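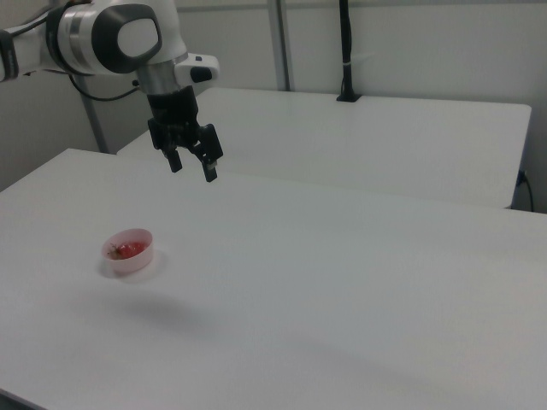
Visit to the Fiter workshop in Nasidwood: how one gripping cell is kept in order

In November our maintenance group spent a morning at Fiter. I had asked to see only one cell, the small one for soft fruit, and to see how the people there look after it.

The cell is simple. There is one arm, a white table and a black two-finger gripper. The test piece is a strawberry in a small bowl, and I understood quickly why they chose it. A strawberry shows every mistake of the fingers, and it is cheap to replace.

Start of the shift

The technician begins at 7:30 with the finger pads. She wipes them with a damp cloth, looks for cuts at the edges and checks the screws at the top of the gripper with a small torque key. After this she moves the wrist slowly by hand and watches the cable. It must hang in a free loop and never pull at the joint. On their older Valia cell the cable was tied too short, and it broke inside after 641 hours.

Then come 19 test grips with the same program. If one fruit is marked, the closing force goes down one step and the test starts again from the beginning.

Repairs

Pads are changed after 126 hours, also when they still look good. I found this strict, but the logbook explains it: before the rule, the cell had 194 short stops in one season. The spare pads come from Ruggiero and are kept in a drawer with the date of arrival written on each bag.

One thing I would do differently. The home position is checked only by eye — for our own cell I prefer a fixed pin. They listened politely and said they will think about it.

Coffee was at ten, and after it we saw the packing hall, which I will describe in a separate report.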